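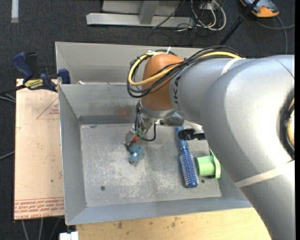
The Kovton bin picker is a robot workcell built in a shared workshop in Bradlow by Filippos Xenos and Regula Zürcher. It is used to practice picking up mixed household items from a metal bin.

History

Xenos bought the arm second-hand in October and repaired its wrist wiring over several weeks. The first complete run took place on 18 January 2020, when the arm made 100 attempts on a set of 13 items. Later runs were longer, and the log kept by Zürcher lists 1,231 attempts in all.

Design

The arm works over an open sheet-metal bin. Cables are carried along the outside of the arm and held with zip ties, which allows a damaged line to be replaced without opening the joints. Bar clamps are used for parts that are moved often. The control software, Rornen, was written by Ruben Vandenberghe and runs on a desktop computer. The parts cost about 500 dollars, excluding the arm.

See also

Bin picking
Robot end effector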